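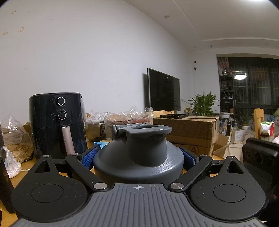 Relotlow is a small set of tables about the public water refill taps in Altstead and the claims made for them. Each tap has a meter inside its cabinet, and the display on the front turns the meter reading into "bottles saved". We think that conversion is weak and in places plainly wrong, and we have put the readings out so that others can check. The sum behind the display treats every draw of water as a full bottle that someone would otherwise have bought, which anyone who owns a refillable one will find odd. With the kind that has a wide, domed screw lid and a raised spout in the middle, people take the whole lid off, rinse, tip it out and then fill, and the display counts the rinse as well. Dogs get a drink. Buckets get filled for the flower stall. All of it goes on the display as plastic kept out of the sea.

What is in the folder

readings.csv: weekly meter readings from 6 taps, typed up from the paper log sheets.
display.csv: the "bottles saved" number shown on the front of each tap at the time of the reading.
diary.csv: answers from 200 people who kept a short diary of what they drank away from home.
taps.csv: where each tap is, who looks after it, and when it was out of use.
notes.txt: whatever was written in the margins of the log sheets. Read this before you use anything else.

The readings cover 9 months. They stop in July, when the cabinet locks were changed and our keys no longer fitted. We asked for new ones and are still asking.

Where it came from

Ngozi Tamuno and Kelechi Lawal took the readings on foot. Chiamaka Akpan ran the diary. Titilayo Okafor typed the sheets up and Kacper Tokarz checked them against the originals, which are kept in a box at the Bashir reading room and can be looked at if you ask.

The taps were supplied by Prilto. Prilto did not pay for this work or see it before it went out. We wrote to them to ask how the display turns litres into bottles and got back a leaflet. The leaflet says the method is "based on typical use". It does not say whose.

Columns in readings.csv

tap: short name, matches taps.csv
week: week number, counted from the first reading
litres: meter reading as written on the sheet, running total
litres_used: difference from the week before
reader: NT or KL
reading_time: morning, afternoon or blank
flow: normal, slow, none
sheet_mark: yes if there is a margin note, see notes.txt
changed: yes if the typed value differs from the written one

If changed is yes, the reason is in notes.txt. Most of these are sevens that look like ones. We left a few values that look wrong to us but are clearly written, as we would sooner hand you a strange number than a tidy guess.

Known problems

The station tap leaks. It drips into its own tray all night and the meter turns with it. The display has been claiming bottles saved while the station was shut. We have not corrected for this, as we do not know when the leak began.

The market tap was reset at least once. The running total drops to nothing between two readings and nobody told us why. litres_used is blank for that week. Please do not fill it with an average.

The display and the meter disagree. They should move together at a fixed rate and mostly they do. At the park tap they drift apart after the cabinet was serviced, with the display running ahead. This may be a changed setting or a fault. We don't know, and the leaflet was no help.

The diary is a poor sample. Chiamaka handed the forms out at the library, the swimming baths and outside the market, and people who agree to write down what they drink are not like people who don't. They were also asked what they would have done if there had been no tap. People are bad at this question. A good many said they would have bought a bottle of water and then, on another page, said they never buy bottled water. We kept both answers. The column would_have_bought should be read as "ticked the box" and nothing stronger.

Hot days. Use goes up when it is warm, and so do sales of cold drinks in the shops. We have no shop figures. Two shops said they would share theirs and then went quiet.

What you can use it for

You can use it to see how much water went through the taps, with the leak in mind. You can compare taps with each other if you leave the station out. You can look at how the display number is made, and if you work out the rule at the park tap we would very much like to hear from you.

What we would not use it for

We would not use it to say how many plastic bottles were saved in Altstead, by anyone, over any period. The tables cannot answer that. We were asked for "just a ballpark" more than once while this was being put together, including by people who are on our side, and said no each time. A ballpark would be on a poster within the week.

We would not use it to argue that the taps should go, either. Litres went through them and people drank some of it. That seems a good enough reason to have a tap. What we object to is the number on the front.

Personal details

The diary had names on the cover sheet. These were removed before typing and the covers were shredded. Ages are in wide bands. Free text answers were read by Titilayo, who took out anything that pointed to a person, a workplace or a street. If you kept a diary and think you can spot yourself, write to us and we will take the row out.

Changes since the first version

Fixed the week numbers for the school lane tap, which were one out from the start.
Put back the slow flow entries that had been typed as none.
Removed a column called savings. It was copied from the display, it had no business being next to the meter readings, and somebody had already made a chart from it.

Using and sharing

Copy it, change it, pass it on, say where you got it. If you publish a total, please say which taps are in it and what you did about the station. Mistakes in the typing can be sent to Kacper with the tap name and the week, and he will go and look at the sheet.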